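The Lid

I'd been fitting lids at Furamik for seven years when they brought the arm in, and I'll admit I gave it a name before it had even been plugged in. Cenex, after the box it came out of. Not very imaginative, but it was February and six in the morning and I hadn't had my tea.

Montri Panyasiri had the bench next to mine (he'd come over from the Isville site with a bad shoulder and a huge lunchbox) and he wouldn't call it anything at all. "It," he said. "It's doing it again." What it was doing was putting lids on, one after another, all morning long, without a word about the football.

They kept two of us on the bench. Bartosz Szewczyk, our supervisor, explained that we were finishers now, which meant the arm fitted the lid and we ran a thumb along the seam to check it. He gave us new badges and everything! My mum was delighted. She thought it was a promotion and I let her think so.

The funny thing was my hands. I'd go home and they'd still be wanting to do something, so I'd fix drawers, tighten door handles, take the kettle apart. Montri started cooking for the whole shift, great tubs of his aunt's noodles, Chuensuk style he called it, after her cafe. We ate better that spring than we ever had, and we had time to sit down for it too.

Then came number 557. Big pale thing, same as all the others, and the arm had set it down and gone quiet, and I ran my thumb along the front and stopped at the corner.
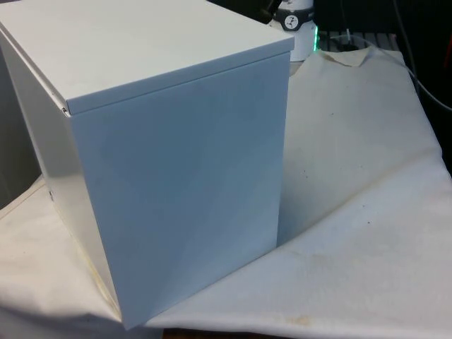
"That's not right," I said. Montri put his fork down and came over to have a feel.

"It's in tolerance," said Bartosz, reading off his tablet.

"It's in tolerance," I said, "but I'd have given it a tap."

Bartosz looked at the tablet, and then at the line waiting behind us, and then he went off to his office and came back with my old rubber mallet. He'd had it in his desk the whole time, the soft thing. I gave the lid two taps. Montri felt the corner again and nodded, and we sent it through and went back to the noodles before they got cold.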